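Home | About Drirov | Toys and puzzles | Testing days | Vacancies | Contact

Call for participants: shape board testing, Ellis Room, Prekside

Drirov makes shape boards and blocks for nurseries, day centres and people relearning hand skills. We are looking for 70 adults to try out a new set of boards and blocks at our workroom in Prekside. Sessions run through May.

What you will be doing

You will sit at a table and fit plastic blocks into shallow recesses in a board, then take them out again. The board is raised on two feet, so fingers can get underneath to lift or turn it. You will do this with your right hand, your left hand and then both together. We time some of the rounds. In others you can take as long as you like, and we ask you afterwards which blocks were awkward to hold and which way up you tried them first.

The blocks come in several shapes. We are most interested in the eight-sided one. In the last set of tests, 594 placements were recorded with this shape, and a good number of them ended with the block leaning on the rim of the recess. We would like to know if a shallower or deeper recess makes a difference.

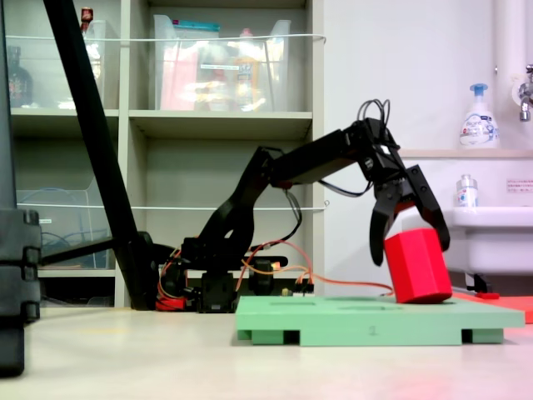
Each session lasts 2 hours including a break. Tea, coffee and biscuits are provided. Please don't bring food into the workroom itself, there is a kitchen across the corridor.

Who can take part

You need to be aged 18 or over and able to sit at a table for half an hour at a time. You do not need good eyesight or steady hands. We would particularly like to hear from people with arthritis, people who have had a hand or wrist injury, and left-handed people, as we had too few last time. Glasses, splints and supports can be worn as normal. Please tell us about them on the form.

You cannot take part if you work for Drirov or live with someone who does, or if you took part in the Valtholm round.

Payment and travel

You will be paid by bank transfer after the session. Bus and train fares are refunded if you keep your ticket. We can't refund taxis unless agreed beforehand. There is level access from the car park and an accessible toilet on the same floor as the Ellis Room.

Your information

We keep your timings and your answers under a number, separate from your name. We may film your hands and the tabletop. Your face will not be filmed. You can stop at any point and will still be paid for the full session.

How to apply

Fill in the short form on the Testing days page, or ask for a paper copy at the Prekside front desk. Say which hand you write with and whether mornings or afternoons suit you better. Morning sessions start at 10am and afternoon sessions at 1.30pm. We will reply to everyone who applies, and places not taken up will be offered to people on the waiting list.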